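Search this site
Enter keyword
Go

Trarholm Television Renews Drama Series "Tolport" for a Second Season

TRARHOLM, 17 December 2018. Trarholm Television has renewed its harbor drama "Tolport" for a second season of six episodes. Filming starts in the spring and the new season is planned for July, when it will take over the evening slot held by the first.

"Tolport" follows the staff of a small ferry company in a fictional port town after the owner's sudden death leaves two sets of heirs, each holding papers that say the boats are theirs. The first season ended with the sale of the night ferry and the arrest of the harbor master. Season two picks up on the morning after the arrest.

Lino Marchetti, who created the series and wrote all of the first season, returns as head writer. He will also direct the opening episode and the finale.

"We left a lot of people standing on a dock with nowhere to go," Marchetti said. "I knew the first scene of the new season before we had finished shooting the old one. Most of the writing since then has been working out how everybody gets from that scene to the last one."

New setting, same town

Much of the new season takes place at the Villa, the hillside house that was seen only from the water in season one. The rooms will be built on the large stage at the Trarholm studios. The ferry office, the ticket hall and the cafe have been in storage since filming ended and will be put back up on the smaller stage next door.

Exterior scenes will again be filmed along the Dirari waterfront. The production will use the old customs pier and the streets directly behind it. Residents and businesses there will receive written notice before any street is closed, and the pier will stay open to foot traffic on days when no filming is planned.

The main cast is expected to return. The writers have added several characters for the new season, among them a lawyer hired by the younger heirs and a ship's engineer who worked on the night ferry before it was sold. Casting for both parts is under way, and names will be announced when contracts are signed.
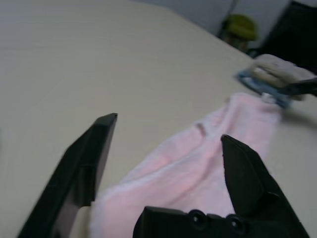

Background performers wanted

The production is looking for 210 background performers to play passengers, dock workers, market traders and guests at the Villa. No acting experience is needed. Applicants must be 18 or older and be able to get to Dirari early in the morning. Those who appeared in the first season are welcome to apply again and should say so on the form, along with the scenes they were in if they remember them.

Anyone with a period raincoat, a working uniform or a hard suitcase in good condition is asked to mention it. The costume department will supply everything else.

Applications are made through the casting page on the Trarholm Television website. Please do not send photographs by mail.

First season screening

All of season one will be shown over two evenings at the Dirari Theater before filming begins. The theater has 200 seats for each evening. Tickets are free but must be reserved, and a reservation covers one evening only. Marchetti will answer questions from the audience after the last episode on the second evening. Dates will be posted on the theater's website and at the box office.

About the series

"Tolport" is written by Lino Marchetti and produced by Trarholm Television. The first season was chosen from 3000 proposals sent to the company during its open call for new drama. Episodes of the first season can be watched on the Trarholm Television website until the new season begins. Subtitles are available for every episode.

Press material, including episode summaries and interview requests, is handled by the Trarholm Television press office. Set visits for journalists will be offered once filming at the Villa set has started. Requests should name the publication and the planned date of the article.

Related news
"Tolport" finale: questions and answers with the writer
Open call for new drama closes
Filming notice for the Dirari waterfront
Trarholm studios reopen smaller stage

Contact | Press office | Terms of use | Copyright 2018 Trarholm Television | Back to top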